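Have you ever opened a box on a table and found a whole other box hiding inside? I love that. I write about everyday stuff for kids, and this week I want to talk about boxes with lids, because I think they're a lot smarter than they look.

## Two parts, one box

Most of the nice boxes that presents and small treats come in have two parts. There's the lid, and there's the tray. The tray is the bottom part with low walls, and it's the part that holds your things. The lid covers it up.

Try it with a shoebox if you have one. Put the lid on, then pull it up slowly. Does it feel a bit sticky, like the box doesn't want to let go? There's no glue in there! Air has to squeeze in through the skinny gap between the lid and the tray, and it can only squeeze in so fast. A tighter lid has a skinnier gap, so it comes up even slower. (I did this over and over with a box from the Rowlands shoe store until everybody at home asked me to please stop.)

## Open it all the way, or just a little?

You don't have to lift a lid right off. You can slide it back and leave part of the tray covered, which is handy when the table is small and there's no good spot to put a big lid down. I had a day like that at the Fondberg, with a checkered tablecloth, a coffee cup in the corner and one bright orange box sitting on it. The lid was only partly slid back, and in the open part of the tray there was a little thing shaped like a cylinder, with a white cap.

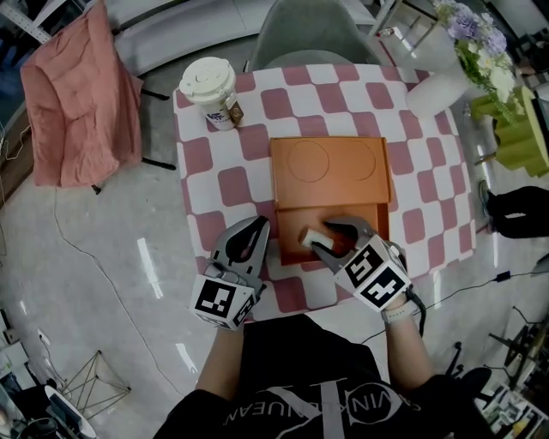 ## Why is cardboard so strong?

Good question! Cardboard is made from paper, and you know how easy paper is to rip. So what's going on?

Some cardboard is lots of paper pressed together into one stiff sheet. Other cardboard, the kind big moving boxes are made of, has a wavy layer in the middle. Peek at the edge of one and you'll see the waves. They're like a row of tiny arches, and arches are great at holding things up.

Folding helps too. A flat sheet flops. Bend up the sides and suddenly it stands stiff, because each wall holds the next one straight.

## Make your own

You need two sheets of thick paper, a ruler, scissors and some tape.

1. Draw a line one inch in from every edge of the first sheet.
2. Cut one short slit at each corner, just as far as where the lines cross.
3. Fold up all four sides, tuck in the corner flaps and tape them. That's your tray!
4. Now do the second sheet the same way, but draw your lines a tiny bit closer to the edge. That makes the lid a little wider, so it fits over the tray.

If your lid is too tight, open up one corner and tape it again a bit looser. My first one wouldn't go on at all. My second one fell off when I picked it up. The third one is holding my erasers right now!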